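Automation in Small Workshops
Handout 6: Planning and budgeting for a first handling cell

Read this before the February session and bring your own costing sheet, filled in as far as you can.

Start with the parts, then look at machines. Write down the largest and smallest thing the cell has to pick up, the weight of each, and how it will be presented: flat on a bench, upright in a rack, or loose in a tray. A flat, round part needs a wider opening than most people allow for, and the fingers must get down beside it without hitting the bench.

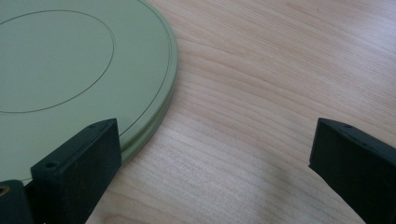 Fingers should be a separate line in the budget. They wear, they get knocked, and you will change the shape at least twice in the first year. In the Cilton exercise the group put down £60 for a pair and £200 for spares and fixings over the year. Both figures were accepted.

The Plavari quote came to £1,367 for the gripper, bracket and cable. It left out delivery, the controller licence and any training. The Zosis quote looked dearer but covered all three. Before comparing two quotes, put them on the same sheet with the same headings, and write "not included" where a supplier has left something out.

Allow around 20 per cent on top for things you have missed. Keep it as its own line and do not spread it through the others.

Lead times also belong in the plan. Danladi will hold a price for a limited period only, so check the expiry date against your own approval dates.

For your sheet:
Purchase price
Delivery and fitting
Fingers and spares
Bench changes and guarding
Training time
Servicing, years one to three

Sheets without a servicing figure will be handed back.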